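# Jakberg Terrazzo-Print Wall Panel

Item 138. Printed wall covering for small rooms, alcoves, booths and shop displays. Sold by the panel.

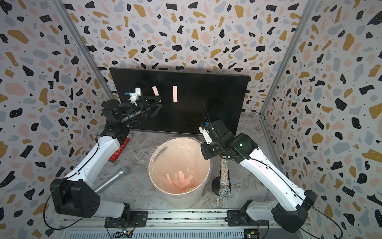 **What do I need to put on the wall before hanging it?**

One coat of plain acrylic primer, left overnight. Bare drywall pulls the paste out of the backing too fast and the seams lift. If the wall was painted with a gloss finish, sand it lightly first and wipe off the dust.

## Description

Jakberg is a printed covering with a terrazzo pattern in black, mustard gold, pale blue-gray and salmon pink on white, with fine black dots between the chips. The chips run from small flecks to large rounded shapes. The pattern is dense, so small nail holes and filled patches underneath don't show much once the panel is up.

The surface is matte and can be wiped with a damp cloth and dish soap. Don't use scouring powder or anything with bleach in it. The mustard is the first color to fade if it's scrubbed.

## Details

- Panel width: 30 inches
- Panel height: 8 feet
- Backing: non-woven, paste-the-wall
- Match: straight, printed edge to edge
- Finish: matte
- Use: indoor only

## Hanging

Paste the wall, not the panel. Start in a back corner and work outward. Wrap the first panel an inch past the corner and overlap the next one on top of it, then cut through both layers with a fresh blade and peel away the strips. Outside corners need a trim strip or a metal edge. We don't supply these.

Smooth from the middle to the sides with a plastic smoother. A brush leaves bubbles behind. Paste on the face should come off with a wet sponge before it dries.

Panels from different print runs can differ slightly in the white. The run number is on the back of each panel at the bottom. Check that they all match before you cut anything, as cut panels can't be returned.

## Ordering

Order one more panel than you measured for. Panels ship rolled in a tube and usually leave the warehouse in around 8 working days. Let them lie flat overnight before hanging.

Samples are letter size and show only part of the pattern. The larger chips may not appear on yours.

## Also in this range

**Maka** has the same chips in grays only. **Fastine** is a smaller print for cabinet backs and drawer liners, sold by the sheet. **Restrepo** was discontinued in June and remaining panels are sold as-is.

For trade orders and run-number questions, write to Gwendolyn Bellamy at the order desk and include the item number.

Page updated 2026-08-17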